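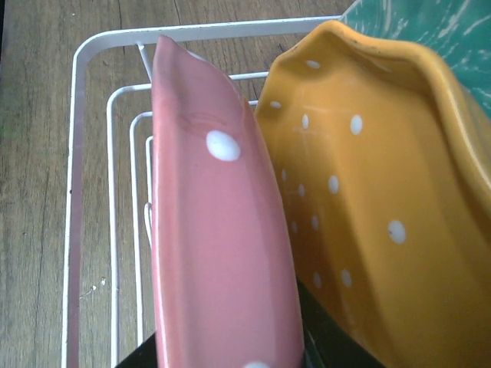
Dishes in the white wire rack.

Progress report to Biltamport: Welska low-power workstation trial
15 August 2025

We're really pleased with how July went. Both test machines are now built and have been through the full set of rendering and compile runs, and the Drallard board has turned out to be a lovely thing to tune.

With stock settings, the first machine drew 661 watts at the wall with processor and graphics card both loaded. Lowering the power limit in small steps brought that down to 500 watts, and the long render took only 19 minutes more over a full overnight queue. That's a better trade than we dared put in the proposal! Idle draw hasn't moved much yet, and we suspect the network card is keeping the chipset awake.

The second machine has the bigger Oltmanns cooler. It is much quieter under load, though the memory wouldn't run at its rated speed until we updated the firmware (an afternoon gone, but now written up in the build notes). 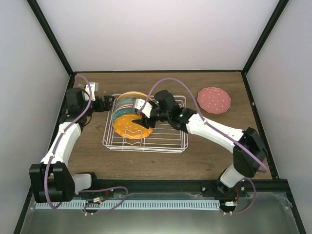

Oltmanns wrote back after reading our draft figures and asked whether the fan curve had been left on automatic, as a fixed speed would make the two machines easier to compare. It's a fair point, so we are repeating the long runs with the fans fixed and will send both sets of results.

Still to do: the idle tests, a summer heat run with the office windows shut, and the spreadsheet of costs per render. Spending is within budget, with 2 spare power supplies still unopened.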